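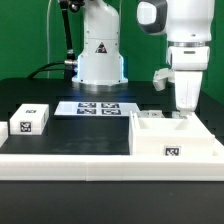 Posted in: Household Budget > Groceries & Bulk Buying
Print this thread | E-mail this thread

Is the Jitia membership worth it for two people?

gisela_arancibia
28 February 2022
My sister keeps telling me I'm throwing money away by not joining Jitia. She says she "saves a fortune" but when I ask how much she can't tell me. The fee is $20 a quarter. There are two of us, we have a normal fridge and one closet for storage. Everyone who pushes these clubs seems to compare the bulk price to the most expensive thing on the regular shelf. Has anybody kept receipts?

ursu_falls
I kept them. Spent $838 there last year not counting the fee, and then I went back and priced the same stuff at my regular store using their sale flyers. I came out ahead, but by less than I expected, and most of it was coffee and dish soap. Produce was a loss. We threw out half a bag of spinach every single time.

narendra.dixit
How much is "less than I expected"? Did you count the spinach?

ursu_falls
No, I didn't count what we threw out. I'd have to guess and you'd yell at me for guessing.

narendra.dixit
I would, yes. But then the $838 doesn't tell us much. Food in the trash is part of the price. Same with the drive, if it's out of your way. My other gripe is the big containers. You pour more out of a big jug than a small one, I'd bet money on it. We went through a Skarnuvex refill in the time it used to take us to finish two of the small bottles, and the refill was supposed to equal four. 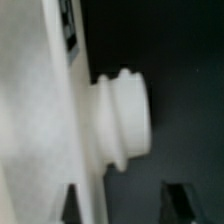
Re: Is the Jitia membership worth it for two people?

pennywise_mo
Sorry but the "you pour more" thing is on you, not the store. Get a measuring cup. I've been a member for 8 years, family of five, and there is no way the supermarket beats it on rice, flour, oil or diapers. Of course spinach is a bad deal, don't buy spinach there!

narendra.dixit
Family of five. She asked about two people and a closet.

pennywise_mo
Two people eat rice.

narendra.dixit
Two people don't eat 20 pounds of it before the moths move in. I'm also not sold on the oil. I checked the unit labels in May and the Endora store brand at my supermarket was cheaper per ounce when it was on sale, and it's on sale constantly. The club label was per quart, so you had to do the math standing in the aisle.

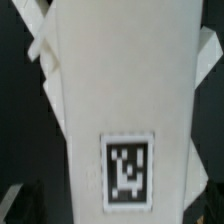 Square marker, lower half, a little right of center.

ursu_falls
The unit labels drive me nuts too. Paper towels are the worst, one is priced per sheet and the next one per roll.

gisela_arancibia
OK so what I'm hearing is coffee and soap, maybe. That won't cover $80 a year for us. We drink tea. Can I just go once with my sister on her card and see?

pennywise_mo
They let a member bring guests, at least at mine. You can't pay yourself though, she has to ring it up. Bring a list and check it against your own receipts.

narendra.dixit
And skip the samples.
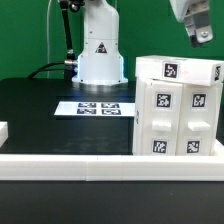 Warning triangle on the front, blue light at the base.

gisela_arancibia
Going with her next week. I'm writing down my own prices first, per ounce, for the stuff we finish every month. I'll post them here and Narendra can pick them apart.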